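Stornard community hall — safety walk-through, 24th November
My notes, going room by room. Sorry, I ramble!

1. Front door and ramp. OK. The rubber edge has lifted again on the left, so I've taped it and put it on the list for January.

2. Fire extinguishers. Both tagged and in date. Please stop hanging coats off the one by the kitchen — I've moved three this month.

3. Exit lights. Back one flickers when the heater kicks in. Needs a sparky.

4. Kitchen. Urn cord is fine, kettle cord isn't (binned it). Tea towels were drying over the toaster, so that's a fail from me.

5. Tables and benches. Blue tape lines on all the tabletops below. 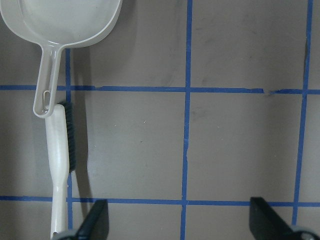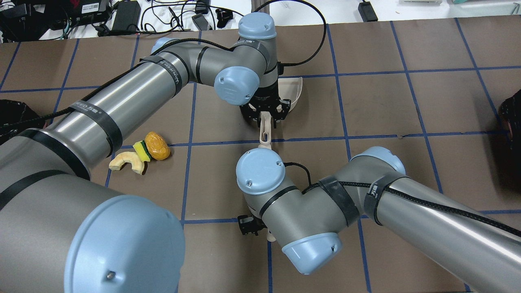
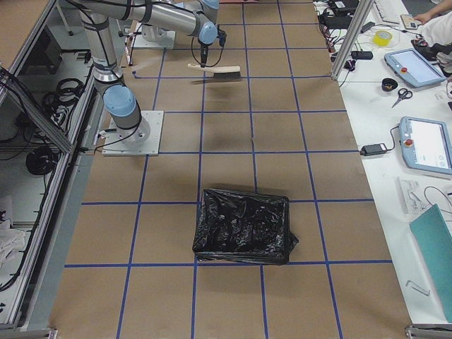

Does the smoke alarm by the stage still need testing every month?
Every month, please, with the button held down until it sounds, then your initials in the red book.

6. Storeroom. Stacked chairs are too high at the Bugti Street end. I pulled the top rows down and my back is letting me know about it. Path to the switchboard is clear now, let's keep it that way.

7. First aid kit. Short on bandages and the eye wash is out of date. New kit is $121 from Grorberg, which seems fair for the size.

8. Capacity sign. Still says 400 and still hanging by one screw. Fixed it on my way out.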